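Nevero Yard Tree Inventory: Data Card

Version 6. Maintained by Ottilie Marti and Rahel Marti. Last revised February 2026.

Summary

The Nevero inventory records single trees standing on private residential lots in the Drotier and Gisler districts. Street trees, park trees and hedges are excluded. The release holds 600 records in one comma-separated file, plus a lookup table for species codes. One row is one tree. A lot with several trees has several rows sharing the same lot key.

Contents

trees.csv: main table, UTF-8, header in the first line
species.csv: species code, Latin name, common name
districts.csv: district code and name
CHANGES.txt: revision notes

Of the 600 records, 393 come from Drotier. The rest come from Gisler. In 147 records the height field is blank: the top could not be sighted from the ground, or the sighting failed the repeat check.

Fields

tree_id: integer, stable across versions. IDs of deleted records are not reused.
lot_key: random string, regenerated for each major version. It can't be joined to a parcel register.
species_code: see species.csv. UNK means the surveyor could not name the species on site.
girth_cm: trunk circumference at breast height, measured with a tape, in centimeters.
height_m: total height from clinometer sightings, in meters. Blank where not measured. Never zero.
setting: LAWN, BED, PAVED or MIXED, judged by the ground cover at the base of the trunk.
boundary: FENCE, WALL, HEDGE, OPEN or OTHER. Describes the nearest lot boundary only.
condition: integer from 1 (poor) to 4 (good), assigned by the surveyor.
remarks: free text, may be empty.

Setting and boundary codes

The two codes are independent. A tree in a gravel bed next to a wall is BED and WALL. Where two kinds of ground cover meet at the trunk, use MIXED and name both in remarks. Bare soil under a dense crown counts as LAWN if the surrounding ground is mown grass.
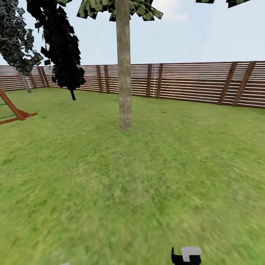
Fig. 1. Backyard tree, rendered view. Setting LAWN, boundary FENCE.

Boundary was added in version 4. Records surveyed earlier were coded from the field sheets, and those sheets did not always say whether a fence or a hedge was closer. Treat the code as less reliable in the older Drotier records.

Collection

Owners signed up by mail and agreed to one visit. Girth was taken twice and the mean recorded. If the readings differed by more than 2 cm, a third was taken and the outlier dropped. Trees with a fork below breast height were measured at the narrowest point under the fork, with FORK entered in remarks.

Known problems

Owners chose whether to take part, so the sample is not random and should not be used to estimate canopy cover for either district.

Condition scores drift between surveyors. Gisler scores run lower, and we have not established whether the trees are in worse shape.

Species codes for ornamental cherries were merged in version 5. Earlier splits are listed in CHANGES.txt.

The Brutard conversion script reads blank heights as zero. Filter those rows before running it.

Corrections

Send corrections to the maintainers with the tree_id, the field name and the proposed value. Changes to girth_cm need a new pair of tape readings. Accepted corrections go into the next version and existing files are left as they are.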